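Notebooks > Bench 2 > Karnau > Servo wiring

February 12, 2023

Karnau, blue prints, second set. Continued from the December pages.

Fitted the black servos and refitted the blue brackets. Two bracket screws would not seat on the first attempt; holes cleared by hand with the bit from the Drimden kit, no power tool. Screws then went in flush. Do not overtighten, the plastic creeps.

Wiring still untidy. The servo leads are longer than the body needs and loop over the top. Tried folding them behind the torso, but the connectors then pull at full travel. Left loose for now. Shorter leads on order from Yensuk.

Crouch position: centre value moved from 1,208 to 2,552 on the hip channel after the horn was turned round. Old value is no longer valid, struck out in the table on page 9.

Feet stand square on the board. Board is bare wood and grips well enough for static work. For walking tests use the rubber mat, otherwise the results will not compare with the Cirneck runs.

To do: label leads at both ends, recheck screws after a day, print a spare foot.

Recent entries
Cirneck: mat friction, repeat
Drimden kit: missing bits
Karnau: first prints, warping

This notebook uses cookies to keep you signed in. Accept / Settings

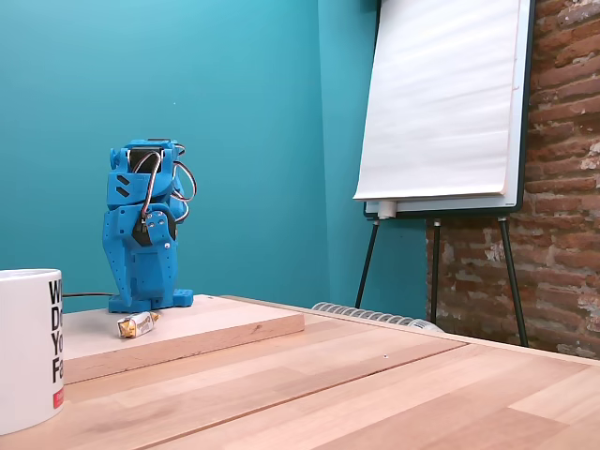 Zihan Qiu: I would wait with the shorter leads. Measure at full stretch first, with the legs out, and add a little for strain relief. The hip ones need more than you expect.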